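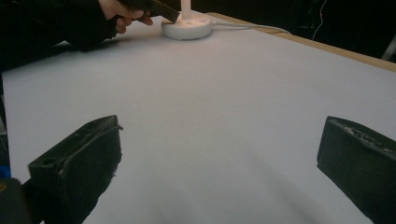

Station 3, lamp stand wipe-down, person's hand doing the work at the far end

Ticket: chore list v2, item "wipe small upright objects"
Opened by: Lok-yiu Hsieh
Opened: 2022-04-06
Status: open, downgraded from "ready to demo"
Site: Berkance, upstairs bench

Problem as reported: The chore planner marks "wipe lamp stand" as solved. I don't think it is, and I'd like the green check taken off before Barkholm puts it in the spring brochure.

What the planner claims: Item goes green when the machine completes a wiping pass without tipping the object. In March it got 38 passes in a row and the item went green by itself. I read the logs for those. All of them were on a squat plastic jar with a weight in the bottom. A jar is not a lamp stand. You could wipe that jar with your elbow.

What the job needs: A low round base with a rim, a thin post coming up out of the middle, and a cable that runs off to the side. People do it without thinking. They come in next to the post, go easy, and leave the cable alone. The machine treats the post as an obstacle and gives it so much room that it cleans a nice ring of table and leaves the dust on the base.

Step 1. Lowered the clearance setting around thin uprights. It got closer, then tipped the stand on the second pass. Put it back up.

Step 2. Marked the cable as "do not touch." Planner now refuses the whole right side. Coverage report still says complete, since the refused area is dropped from the total. That is a separate bug and I've filed it as one, but it explains a lot of the good numbers we've been showing people.

Step 3. Swapped the wiping pad for the softer one from Clondora. No change that I could measure. It did stop squeaking.

Step 4. Asked for a force limit. Was told there is one. Found it, and it was set for the jar.

Step 5. Ran the same object by hand for comparison. White stand, white sheet on the table, same end of the bench. I am not going to post a time for the person because it makes the machine's 169 seconds look silly, and the 169 seconds includes one restart.

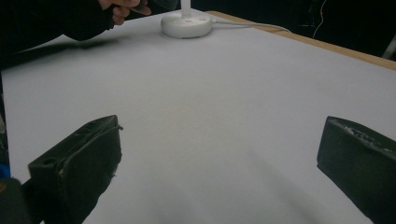 Lau wrote back that I was being too hard on it, and that speed doesn't matter for housework if the thing runs while you're out. Lau's point was that a dishwasher is slow too, and everyone is happy with a dishwasher. Fair enough. But I don't have to come home and stand my dishwasher back up. If it runs while I'm out, it has to get the lamp right with no one there to catch it, and that's the part we haven't got.

Lau also asked whether we could fix the stand to the table for the demo. We could. I'd rather drop the item than do that - a household doesn't glue its lamps down, and the first customer to try it will be on the phone to me.

Step 6. Raised the contact speed limit question again. Slower contact helps with tipping but the pad then skips over the rim and misses the edge of the base. Tried two pad angles. One missed the rim, the other pushed the stand along the table.

Step 7. Turned the white sheet question over to the vision people. White object, white cable, pale table. The planner loses the cable about where you'd expect. With a dark cloth underneath it does better, but see my remark about glue.

Current workaround: Leave upright objects out of the chore list. The machine can do open tabletop and I have no complaint about open tabletop. A person does the lamp.

Cost note, as asked: the arm upgrade quoted to us is 2,950 and would give finer force control. I'm not against it. I'd want to see it wipe one real stand at the vendor's bench first, with the cable attached, before we pay for it.

What would close this ticket: A run on a stand with a thin post and a loose cable, nothing fixed down, base and rim both cleaned, stand still upright. Then the same again with the stand moved somewhere else on the table. No jars.

Until then please leave the status alone. Someone flipped it back to green over lunch and I have flipped it back.

Recent tickets
Coverage total ignores refused areas
Pad squeak on glossy plastic (closed)
Force limit defaults copied from jar profile
Cable lost on pale background
Brochure wording for chore list v2

Contact the Berkance help desk | Copyright Berkance | Back to top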